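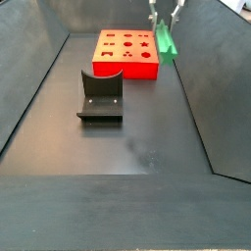 Can a robot do my chores yet? Your questions, my answers

I write the Rellow newsletter, and since the May issue my inbox has been full of the same handful of questions. I've put the ones I get most in one spot.

So can I buy one that does the housework?

Floors, yes. Vacuuming and mopping robots are fine now, and I'd be grumpy without mine. Past that it gets thin fast. Laundry, dishes, picking up after kids: there are videos of all of it, and some of them are even at normal speed (check the corner for a little "4x" before you get excited!). I wouldn't spend my own money on any of it this year.

Why do the labs keep using toddler toys?

Because a shape sorter is a mean little test. Take a green star and a red block with a star hole in it. The gripper has to hold the piece, turn it so the points line up, and then let it down without jamming. Being slightly twisted is enough to get stuck on the rim. A plug going into an outlet is the same kind of problem, and so is a key, or a lid on a food container. If a machine can't do the star, I don't want it near my good glasses.

But factories have had robots for ages. What's different?

In most factories the part shows up in the same place every time. My friend Kanokwan Suksawat runs a packing line at Olham, and her arm lifts 500 jars a shift without a fuss. Then one Thursday the trays came in turned sideways and the whole thing stopped until somebody walked over and fixed it. Your kitchen is sideways trays all day long.

What about folding towels?

Better than it was! Towels are the easy end, though. Fitted sheets I'd put somewhere past my retirement.

How much does a decent arm cost?

The small one I keep on my bench is an Imano and it was $900 secondhand, gripper included. It's a hobby arm. It can move blocks from one side of a tray to the other and that's where its career stands.

Is a high success rate good enough?

Depends what it's dropping. Niall Nisbet wrote in from a repair shop to say he'd live with 5 misses in a hundred for sorting screws, and I agree with him. For soup, no.

Will it take my job?

I don't know, and I'd be careful with anyone who sounds sure. Kanokwan's line has the same number of people it had before the arm, but they do more checking and less lifting.

Can I send you a video to look at?

Please do. Uncut if you can, with the fumbles left in.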